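Forum Trindach > Jeux vidéo > Courses et simulation
Sujet : Wornalthorpe sur portable, vous le gardez ou vous le revendez ?

mirabelle54
Posté le 2008-01-13
Bonsoir à toutes et à tous ! Je me permets d'ouvrir un sujet parce que j'ai fouillé les pages précédentes et que je n'ai trouvé que des messages sur la version de salon. On m'a offert Wornalthorpe en version portable pour les fêtes et j'y joue tous les soirs ou presque, bien calée dans le canapé, avec le thé à côté. Au début j'étais ravie (les circuits de montagne sont superbes, surtout Amundsen avec la neige qui tombe sur le pare-brise), mais je bute depuis une semaine sur la coupe Pirirwood et je commence à me demander si le jeu est mal réglé ou si c'est moi qui vieillis. Les adversaires me doublent toujours dans la dernière ligne droite, même quand j'ai mené toute la course. Est-ce que vous avez la même impression ? Et est-ce que ça vaut le coup d'insister, ou je le revends tant qu'il cote encore un peu ?

tonton_drift
Coucou Mirabelle, et bonne année ! Non, tu ne vieillis pas, rassure-toi. Les voitures adverses ont un coup de pouce quand elles sont derrière, c'est connu, et à Pirirwood c'est franchement exagéré. Mon conseil : ne prends pas la tête trop tôt. Reste deuxième, bien au chaud dans l'aspiration, garde toute ta réserve de turbo et tu passes après le pont. J'ai eu la coupe comme ça à mon deuxième essai, alors que j'avais passé les vacances de la Toussaint dessus sans rien obtenir. Et garde le jeu, voyons, il y a encore tout le championnat nocturne derrière !

Bielle_Coulée
Je vais faire mon ronchon, pardon d'avance. Ce coup de pouce dont tout le monde parle, je n'y crois pas. J'ai noté mes temps sur Pirirwood, 28 courses dans un petit cahier, et les adversaires tournent toujours dans les mêmes eaux, que je sois devant ou derrière. Ce qui change, c'est nous : quand on mène, on se crispe, on freine trop tôt à l'épingle. Essaie de rouler avec la vue capot au lieu de la vue arrière, Mirabelle, tu verras que le dernier virage passe beaucoup mieux.

tonton_drift
Un cahier ! Je t'adore, mais enfin, relance une course et regarde la petite voiture jaune sur le plan. Elle reprend une demi-ligne droite en trois virages. Aucun cahier ne m'expliquera ça.

Bielle_Coulée
La jaune, c'est celle qui a la meilleure vitesse de pointe de tout le plateau, c'est écrit dans sa fiche au garage. Évidemment qu'elle remonte en ligne droite !

Gunvor Løken
Bonjour, je passe rarement par cette section mais le sujet me touche, c'est le jeu sur lequel ma fille et moi nous sommes disputées tout le mois de novembre (gentiment, je précise). Vous avez peut-être raison tous les deux. En difficulté normale, je trouve les adversaires très réguliers, alors qu'en difficulté « pro » ils reviennent du diable vauvert. Tonton, tu joues en pro, je parie ? Pour le reste, je me suis fait ma petite marche à suivre pour Pirirwood, je la recopie telle quelle. Elle est un peu longue mais elle m'a bien servi.

1. Au garage, prendre le coupé bleu à 799 crédits. Il ne paie pas de mine et son moteur fait un bruit de mixeur, mais il tient la route dans les épingles et c'est tout ce qu'on lui demande. Garder le reste de la cagnotte pour les pneus.

2. Faire deux tours en essai libre sans toucher au turbo. Je sais que c'est tentant ! Le but est de sentir où l'arrière décroche, surtout après la scierie, où le bitume change de grain et où je suis partie dans les sapins plus souvent qu'à mon tour. 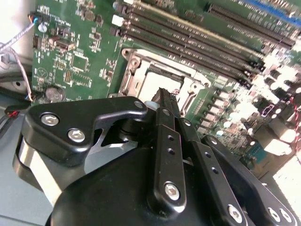 3. En course, partir tranquillement, laisser les trois excités du premier virage s'accrocher entre eux et passer par l'intérieur. Turbo à la sortie du tunnel seulement, puis une longue pression après le pont. Si on arrive dans l'épingle en troisième, c'est gagné ou presque.

Voilà ! Ma fille jure que le coupé bleu est une hérésie et qu'il faut le gros cabriolet. Elle a quatorze ans et des pouces bien plus rapides que les miens, alors je vous laisse juges.

mirabelle54
Oh, mais quel accueil, merci à vous trois ! Gunvor, j'ai suivi ta recette hier soir après le repas. Première tentative : sapins. Deuxième : sapins encore, de l'autre côté. Et à la troisième j'ai fini deuxième, à un cheveu de la jaune, j'ai crié si fort que le chat a quitté la pièce. Bielle, la vue capot me donne un peu mal au cœur, mais je reconnais que l'épingle passe mieux.

pixel_et_chicoree
Je vais être la voix discordante : pour moi il faut le revendre. Les circuits sont beaux, d'accord, mais il y en a la moitié qui sont les mêmes à l'envers, et la sauvegarde ne se fait qu'en fin de coupe. Quand on joue dans le train, c'est rageant. J'avais 1212 points au classement nocturne et j'ai tout perdu parce que la batterie a lâché entre deux gares. Je ne l'ai pas relancé depuis, et il prend la poussière à côté de mes vieux jeux de rallye.

Bielle_Coulée
Ah, pour la sauvegarde, je ne peux que te donner raison. Il y a quand même une astuce : en quittant par le menu du garage et pas par le menu pause, le jeu garde la dernière course terminée. Ça ne te rendra pas tes points, hélas.

tonton_drift
Gunvor, oui, je joue en pro, démasqué. Je refais la coupe en normal ce week-end et je reviens vous dire. Et pour le cabriolet, je suis du côté de ta fille, désolé !

mirabelle54
Bon, je le garde au moins jusqu'au championnat nocturne. Pixel, si tu vends ta copie, fais-moi signe en message privé, ma sœur cherche de quoi jouer contre moi et je préfère qu'elle perde sur un jeu que je connais déjà.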